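Re-hanging prints on a textured plaster wall

January 13, 2025

The hallway in the Plutley house has a sand-float finish, which means adhesive strips are out. I tried them in March on one print and the strip bonded to the high spots only. Contact area is what an adhesive rating assumes, and a float finish gives you very little of it.

So everything small now goes on pins or hooks. For frames under 300 grams I use a single hardened pin driven at a downward angle. Up to 600 grams I use a brass hook with one nail. Anything heavier gets a screw and a plug, and I find the lath first.

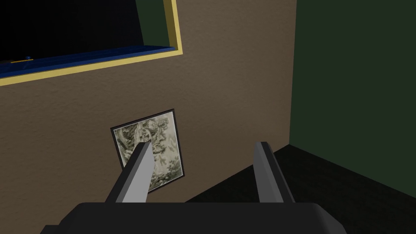
The pins are from Trandik, the hooks from Nuvix. I have no strong view on either, except that the Trandik pins are slightly thicker and need a pilot hole in old plaster. A 1 mm bit is enough. Run it slow, without hammer action, and put a square of masking tape over the spot first. The tape keeps the finish coat from flaking at the rim of the hole.

Height is the other variable. I set the centers of the frames on one line and let the tops and bottoms fall where they fall. To get the pin position, pull the hanging wire taut with a finger, measure from there to the top of the frame, and subtract that from half the frame height. The result is how far above the center line the pin goes. With a sawtooth hanger the wire does not stretch, obviously, so measure to the teeth.

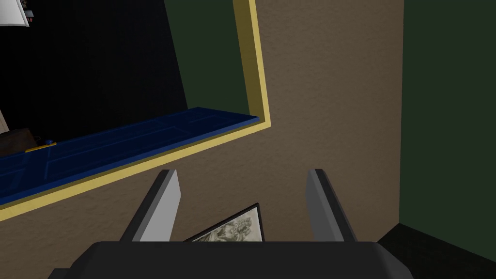

Does a small frame need two hooks?
Usually one will do, but two hooks spaced at a third of the width stop it from creeping out of level when a door slams. On a rough wall the friction is uneven, so one corner tends to drag.

Felt dots on the bottom corners help too. They also leave an air gap — 5 mm is plenty — and that matters on an outside wall, where the back of the frame can pick up moisture. My oldest print, a reproduction of a county map dated 1843, had some spotting along the lower edge before I added them. I replaced the backing board with one cut by the Paulauskas shop and taped the perimeter again with paper tape.
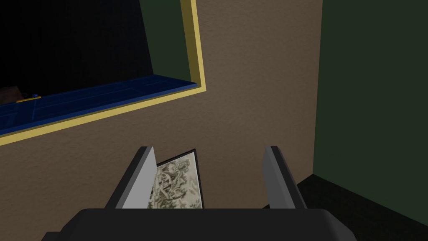 Paulauskas replied by email that paper tape is fine for the back of the frame but should stay off the print itself, and that the hinges ought to be Japanese tissue with wheat paste. The map was held with masking tape, so that is next. I have the tissue and still need to make the paste.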